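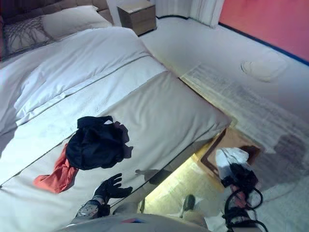 The bedroom set, with the black and the red still waiting on the bed.

If you read the May issue you'll know I promised to write something about money, and then I ran out of page. So, money! We have 9 sites on our books now, most of them small guest houses, and the thing owners ask me more than anything else is what they'd need to put aside if they wanted a humanoid helping with the rooms. I've spent a good part of this winter with the Drundon budget open in front of me, so I may as well share what I've learned from it (mostly by getting it wrong first).

My original spreadsheet had one big line at the top for the robot and a little huddle of small lines underneath. I'd start the other way up now. Hands first. A pair of hands with proper fingers wears out long before the rest of the machine does, and the supplier we went with, Botis, sells its service plan by running time. Ours comes up for a hand service every 600 hours. I had pencilled in one service a year and we'll need two, and that was my first awkward phone call to the Briteswood office.

Then there's the room itself. We fitted out the practice bedroom to feel like somewhere a guest might really sleep, with pillows, a rug, curtains and a nice warm light under the bed, and I'm so glad we did, but furniture and bedding came to more than I'd guessed. Clothes are cheap, at least. Go to a charity shop and come home with a bagful! Bright things and very dark things are both worth having, and so are awkward shapes with sleeves.

Cables, covers and spare gloves I'd lump together under one heading and be generous with it. I allowed £504 for the year and I'm already eyeing the last of it. None of these things costs much on the day, which is exactly how they creep up on you.

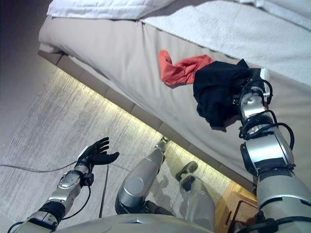

Should a small guest house buy or lease?
Lease for the first year if you can get decent terms, and make sure the hand servicing is written into the agreement. Buying starts to look sensible once you know how many hours a week you'd use it.

Staff time is the line I left out altogether, I'm sorry to say. Somebody has to be in the room while the machine is working, and somebody has to put things back for the next go, and those hours belong in the budget just as much as the hardware does. I put ours under training in the end, though I've seen it done under housekeeping and I don't suppose it matters so long as it's in there somewhere.

The other question is when to order. We waited far longer for delivery than the brochure led us to expect, so I'd get quotes in well before your quiet season and keep the room clear for it from the week you pay the deposit. Ask about the power supply too, and the width of your doors.

The Zakaria planning sheet has been updated with all these headings and is in the members' folder. If you've a copy from before 15 March 2025, please bin it, as the service line is wrong. Send me your own figures when you have them and I'll add a column.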